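4.2 Loading and zeroing the sample cup (Gever forage moisture meter)
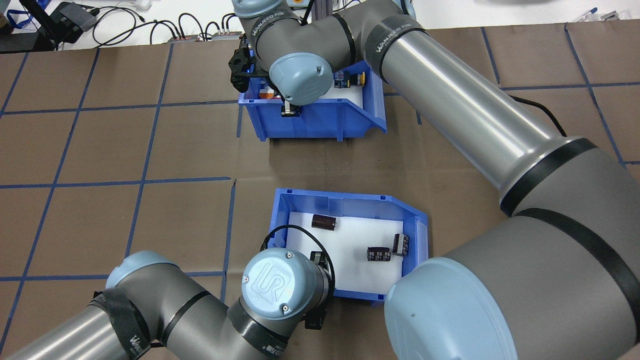 Carry out the steps in this section before the first reading of each session and again after any change of forage type. The meter must have been switched on for at least 15 minutes.

1. Place the meter on a level surface away from feed mixers and fans. Check that the bubble in the base lies inside the ring.

2. Remove the sample cup and brush it out. Do not wash the cup between samples of the same silage.

3. Refit the empty cup and press ZERO. The display shows 0.0 when the balance has settled.

4. Take silage from at least five points across the clamp face. Mix it in a clean bucket and pick out stones and twine.

5. Add material to the cup until the display reads 100 g. A difference of up to 2 g either way is accepted.

6. Close the lid and turn the catch to the right until it clicks.

7. Select the crop code from the table in section 3. For maize silage, enter 14.

8. Press START. Leave the lid closed until the tone sounds.

Note: Chopped material longer than the cup is deep should be cut with scissors. Packing it down by hand gives a low dry matter reading.

Note: If Detgate herd software is in use, the result is sent to the ration page when the lid is opened. Otherwise, write it down before pressing ZERO again, as only the last result is held.

CAUTION: The heater plate stays hot after the tone. Lift the cup by its handle only.

CAUTION: Do not test treated grain or wet brewers' grains in the standard cup. Use the sealed cup, part no. 588.

If the display shows E2, the lid is not fully closed. Repeat from step 6. For any other code, see section 7.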